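4.2 The restocking task and what it left to the staff
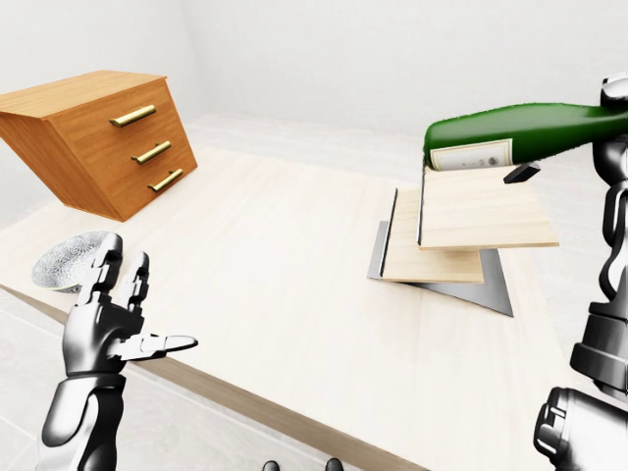
Figure 3. Simulated restocking task. The right hand holds a green bottle over the upper board of the two-level rack; the left hand is open.

Of the jobs studied at the Candport site, restocking was the one the vendor was most eager to talk about. Cullinane, which supplied the two-armed system, trained its bottle routine in simulation before any hardware reached the hotel's service pantry. The training set for the final version came to 1152 simulated runs. The company's slides gave the share that ended with the bottle resting on a board, and the hotel's managers took that number as a forecast of what would happen on their own floor. We think they should have asked more questions.

The setting in Figure 3 explains part of our doubt. The stretch of table between the drawer cabinet and the rack is bare, and a patterned bowl sits well away from the rack. A pantry at the end of a dinner shift does not look like that. Our field notes from October record trays, order slips, damp cloths and half-open cartons on the same surface where the bottles had to go. Staff worked around these things without comment. The system stopped and waited for someone to clear them.

Clearing was never written into anyone's job. Before the trial, one attendant restocked both levels of each rack during the quiet part of the evening. After it began, the same attendant was listed on the schedule as "available," a word that turned out to cover wiping down the table, turning bottles so that the labels faced the right way, and pressing the restart key. Ailsa Strachan, the pantry lead, kept her own log of these calls for the length of the trial. It holds 493 entries. The vendor's log for the same period lists 11 faults.

Both counts may be correct. Cullinane recorded a fault only when the controller reported an error it could not recover from, and a person moving a carton out of the way did not meet that test. But the choice of what to count decided who appeared to be doing the work. In the monthly summary sent to Padivton, the management company, the system was credited with every bottle that reached a rack, including the ones an attendant had straightened afterward.

The second hand raises a related point. In the version of the task shown here it holds nothing while the right hand carries the bottle. Cullinane's documents describe the pair of arms as "matching the reach of a worker," and the price reflected two arms. An attendant restocking a rack will usually steady a board or shift a neighboring bottle with the free hand. We did not see the installed system do either during our visits, though a later release was promised to support it. We have not been able to confirm that the release shipped.

Attendants differed in how they judged the change. Several liked being spared the bending that the lower level calls for, and we do not want to play that down. Others said that the evening had become harder to plan. Restocking by hand had been slow, but it could be dropped and picked up again between calls from the dining room. Waiting on the system could not. One attendant told us that she now spent the quiet hour "standing near it," and that she had been asked twice by managers why she was not busy.

Omar Nassar, who handled scheduling, had been told to cut one evening position on the strength of the simulated results. His memo of 4/3/19 asks that the cut be put off until a full season of pantry data could be read. It was made anyway. The position was restored later under a different title and at a lower hourly rate, and the trial report describes it as a new role created by automation. We find that description hard to accept. The person in the post had held the old one, and the duties overlapped almost entirely.

A comparison with the Dornau site is of limited use, as the racks there were loaded by hand throughout and the staff was larger. It does show that complaints about evening workload rose at Candport alone over the period. We cannot rule out other causes, among them a change of menu and a new manager. Section 4.3 turns to the training sessions, where many of the same attendants were asked to record the problems that the vendor's log had left out.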